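Visit report: Barrientos demonstration day, Sadumton

Date of visit: October 16, 2023
Purpose: to assess the Clotdale arm package for routine cleaning work in our boarding and quarantine rooms at Wosummont

Background

Wosummont runs two rooms of cats on long stays. Cleaning the boxes takes up the first part of every shift, and it is the task we have the most trouble covering in January. Barrientos has been advertising Clotdale as a single-arm kit for "repetitive floor-level chores" in kennels, catteries and small labs. The kit is leased, not sold. We asked for a place at their demonstration day at the Sadumton workshop and were given one of the morning slots.

The sales material says very little about cycle times, reach or what happens when the arm drops something. Those were the points I went to check.

Arrival and site

Sadumton is a single-story industrial unit with the offices in front and the workshop behind. Parking is limited. Visitors sign in, leave bags at the desk and receive a short safety talk. The talk covered the taped line around the arm, the emergency stop and the rule against reaching in while a job is loaded. Safety glasses were handed out. There were 12 visitors in our group, most of them from boarding businesses and two from a veterinary teaching hospital.

The tour was led by Sebastián Benítez, who runs applications for Barrientos. He answered questions directly and said so when he did not have a figure.

The kit

Clotdale is supplied as an arm, a gripper, a wrist camera, a base with the controller inside and a tablet. The arm can be bolted to a bench or to a wheeled frame. Barrientos recommends the wheeled frame for sites with more than one room, but the frame has to be locked and the arm re-registered at each stop. Registration means touching the gripper to three printed markers on the floor or wall. Benítez gave four minutes for this. In the demonstration it took closer to six, including one repeat when a marker was not read.

The gripper is a two-finger design. It does not change tools on its own. Whatever it uses has to be a handheld item placed in a holder at a known position. Barrientos sells a set of holders, and the drawings are available for customers who want to make their own.

Power is from a standard wall outlet. The controller has a fan, which is audible in a quiet room. I would want to hear it running next to nervous animals before committing to anything.

How jobs are taught

Jobs are recorded by demonstration. An operator guides the arm through the task a number of times, and the software builds a routine from the recordings. For scooping, Barrientos asks for 90 recordings per type of box and litter. A change of litter means a new set, although Benítez said that a partial set is often enough if the box stays the same. He would not put a number on "partial."

Recording can be done by the customer or by Barrientos staff on site. The second option is charged by the day. One visitor asked whether recordings made at one site could be used at another. They can, within the same account, provided that the layout of the trash can and the box is copied closely.

The tablet interface is plain and fairly easy to follow. Each job has a start button, a pause button and a log. The log lists attempts, stops and the reason for each stop. I looked through the log from the previous week's practice. The most common reason was "grip not confirmed," followed by "target not found."

Scooping demonstration

The job shown to our group was the one we came for. The arm takes a scoop, works through the litter, lifts the waste and carries it to a lined trash can beside the box. The litter was the green pelleted kind. We use a fine clay at Wosummont, so the results do not carry over to us without a trial.

Points noted:

The can and the box need to stand close together. This keeps the carry short and limits what falls on the floor. In our quarantine room the cans are by the door, and they would have to move.

The can liner should be a heavy one, folded well over the rim. Benítez advised against thin liners.

Slot size in the scoop has to suit the litter. Customers supply their own scoop. A plain handle is preferred, and very short handles are not accepted.

The box must be empty of animals, and the room should be too. There is a presence check using the wrist camera, but Barrientos describes it as an aid and does not sell it as a safety function.

Corners are the weak spot. The routine covers the middle of the box well and leaves material along the walls. Staff would still need to finish by hand.

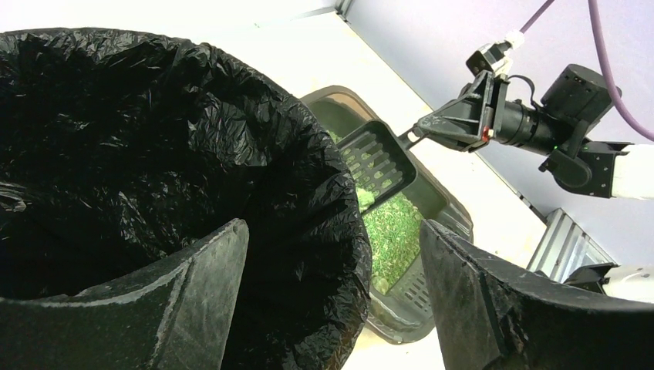 Cleaning and hygiene

This section matters most for quarantine. The arm covers are wipeable, and the gripper fingers come off with two screws. The wrist is another matter. It has exposed cables and several joints where dust could settle. Barrientos offers a fabric sleeve for the wrist, but none was fitted on the day and I was not able to inspect one.

The supplier's approved list of disinfectants has 14 products on it. Ours is not among them. Benítez offered to send a sample of the cover material so that we can test it ourselves, and I have accepted.

Moving one arm between the two rooms would break our current rule on shared equipment. Either we lease two units or the arm stays in boarding only. I recommend planning for boarding only.

Cost and terms

The shortest lease is 13 months, with the first month treated as installation. Remote support is included. Site visits are included only during installation and are charged afterward. Replacement fingers are treated as consumables and billed separately. No purchase price was offered.

Damage caused by collision with furniture is covered once per lease. Damage caused by liquids is not covered. I asked for the wording on liquids in writing, given the setting.

Questions still open

Performance on clay litter. Barrientos has no recordings for it.

Noise level beside the controller. No measurement was available.

Dust. A filter is fitted to the controller fan, but the replacement interval was not known.

Whether the tablet can be used with wet gloves. The one I tried did not respond to gloves at all.

Insurance. Our policy will need to be checked for unattended equipment running overnight.

Recommendation

The kit does the core motion, and the teaching method is within reach of our staff. It does not remove the hand work at the edges of the box, and it adds the task of setting out cans, boxes and markers in fixed positions. On what was shown, I would not sign a lease now.

I would accept the trial that Barrientos offers to sites in the region, on two conditions: that it is run with our own litter in an unoccupied boarding room, and that the log is exported to us in full at the end. Benítez has the room plan and will reply with dates. The cover sample should be sent to the front desk at Wosummont, marked for the cleaning store.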